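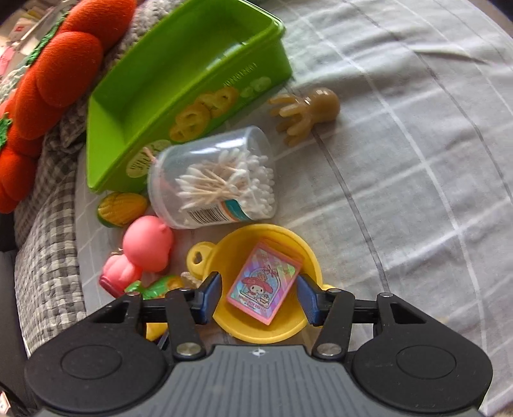
납작한 손잡이가 달린 노란색 플라스틱 깔때기. 안쪽에 분홍색 테두리의 수집용 카드가 들어 있고, 뒤로 면봉 통과 초록색 수납함이 보인다.

깔때기

깔때기는 액체나 가루, 알갱이를 입구가 좁은 용기에 옮겨 담을 때 쓰는 도구이다. 위쪽은 넓게 벌어지고 아래로 갈수록 좁아지며, 끝에는 보통 가는 관이 붙는다. 한자어로는 누두(漏斗)라고 한다. 부엌에서 기름이나 간장을 병에 나누어 담을 때 흔히 쓰이며, 실험실과 정비소, 양조장에서도 용도에 맞춘 것을 쓴다.

구조

깔때기의 몸통은 물질을 받는 부분으로, 원뿔형이 가장 많고 사발처럼 둥근 것도 있다. 몸통의 경사가 급하면 가루가 잘 흘러내리지만 같은 지름에서 높이가 커져 보관하기가 불편하다. 경사가 완만하면 높이가 낮아지는 대신 설탕이나 밀가루처럼 뭉치기 쉬운 것이 벽에 남는다.

몸통 아래의 관은 대롱 또는 다리라고 부른다. 대롱의 바깥지름은 용기의 입구보다 작아야 하고, 안지름은 옮기려는 물질의 알갱이보다 충분히 커야 한다. 끝을 비스듬히 자른 대롱은 액체가 용기 벽을 타고 흐르게 하여 튀는 것을 줄인다. 대롱 바깥면에 세로로 홈이나 돌기를 낸 제품은 용기 안의 공기가 빠져나갈 틈을 만들어 준다. 이 틈이 없으면 대롱이 병 입구를 막아 액체가 내려가다 멈추는 일이 있다.

가정용 깔때기에는 몸통 가장자리에 손잡이가 달린 것이 많다. 손잡이는 고리 모양이거나 납작한 판 모양이며, 판 모양 손잡이에는 고리에 걸 수 있도록 구멍을 내기도 한다. 구멍의 모양은 원형, 타원형, 열쇠 구멍형 등이 있다.

재질

플라스틱 깔때기는 가볍고 값이 싸서 가정에서 널리 쓰인다. 폴리프로필렌과 폴리에틸렌이 대표적인 재료이며, 색을 넣기 쉬워 용도별로 색을 달리해 구분하기도 한다. 뜨거운 기름에 쓸 때에는 제품에 표시된 내열 온도를 확인해야 한다. 스테인리스강 깔때기는 열에 강하고 냄새가 배지 않는다. 유리 깔때기는 산이나 유기 용매를 다루는 실험에 알맞으나 충격에 약하다. 실리콘 깔때기는 부드러워 접어서 보관할 수 있다.

종류

여과용 깔때기는 안쪽에 거름종이를 접어 넣고 고체와 액체를 나누는 데 쓴다. 분별 깔때기는 마개와 콕이 달린 유리 기구로, 서로 섞이지 않는 두 액체를 분리한다. 이름은 깔때기이지만 용기에 가까운 형태이다. 뷰흐너 깔때기는 구멍이 뚫린 평평한 바닥을 갖추고 있으며 감압 여과에 쓴다.

가루용 깔때기는 대롱이 짧고 굵다. 잼용 깔때기도 이와 비슷하며, 입구가 넓은 유리병에 얹어 과육이 든 잼을 담는다. 주유용 깔때기는 대롱이 길거나 휘어 있고, 안쪽에 철망을 댄 것이 있다.

규격

생활용품 제조사 켈루사르(Kellusar)의 가정용 제품군에서는 가장 작은 것의 윗지름이 37mm로, 향신료병이나 화장품 용기에 쓰도록 되어 있다. 같은 제품군의 큰 깔때기는 한 번에 1000mL를 받을 수 있다. 몸통 크기가 같아도 대롱의 굵기가 다른 경우가 있어, 세트 제품은 대개 대롱의 바깥지름을 따로 표기한다.

역사와 수집

금속판을 말아 땜질한 깔때기는 플라스틱 제품이 퍼지기 전까지 가정과 상점에서 흔히 쓰였다. 클런들리(Clundley)에서는 양철 세공소들이 등유용 깔때기를 만들었고, 그 가운데 래그(Wragg) 공방의 제품은 이음매를 두 번 접은 것이 특징이다. 클런들리의 플라르나댄스(Plarnadance) 생활사관은 깔때기를 포함한 주방용 소도구를 3000점 가까이 소장하고 있으며, 이 중 깔때기 30점을 상설 전시한다. 전시품에는 나무를 깎아 만든 술통용 깔때기와 법랑을 입힌 우유용 깔때기가 있다.

사용과 관리

깔때기로 액체를 부을 때에는 몸통을 가득 채우지 않고 조금씩 나누어 붓는다. 용기가 가벼우면 넘어지기 쉬우므로 한 손으로 깔때기나 용기를 잡는다. 가루를 옮길 때에는 대롱 안쪽이 말라 있어야 하며, 중간에 막히면 몸통 옆면을 가볍게 두드리거나 가는 막대로 뚫는다.

사용한 뒤에는 대롱 안에 남은 것을 가는 솔로 씻어 낸다. 기름을 담았던 깔때기는 따뜻한 물과 세제로 씻고 거꾸로 세워 말린다. 세제나 연료에 쓴 깔때기는 식품용으로 다시 쓰지 않는다.

같이 보기

거름종이
계량컵
국자
체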